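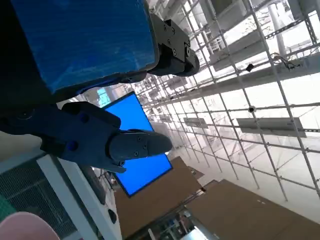 The Betelley fault gallery, page 2

Posted 8/2/26

Our fault log has 3,053 lines in it and most of them say "stopped". This gallery is for anyone who would like a bit more colour than that. The subject is Betelley, our table-top fetching and placing project, and the week in July when it decided that closing a gripper and opening one were the same thing.

The fault is easy to explain and was miserable to find. Zaltura, the software that passes commands to the arms, would now and then lose an "open" message and carry on as though it had gone through. The arm then moved off to its next job with the last one still in its fingers. 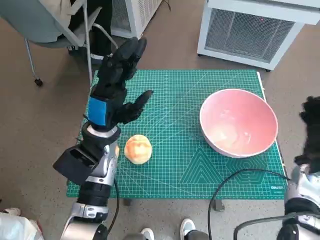 We blamed the cables first, as one does. Every connector came out and went back in, and we felt very thorough. The fault was back before the tea had brewed.

Next we blamed the hand, which is the part that cost the most and so attracts the most suspicion. It was sent over to the Prerlow bench and passed everything they could think of. They were quite smug about it – we'd have been the same. 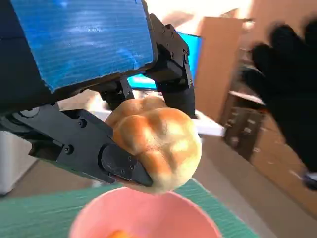 Bread rolls were the worst sufferers. A missed "open" meant a second "close" on top of the first, and a roll takes that personally. Peaches were no better, and stickier.

The safety side was less funny. Our stop rule relied on the gripper reporting that it was open before anyone reached in, and for that week its word was worth nothing. The rule now is arms parked, power off at the Zamudio switch, then count to 60. The lost message has been fixed by waiting 300 milliseconds and asking again, like a parent at bedtime.

Page 3 will cover the shelf incident, once we've agreed what to call it.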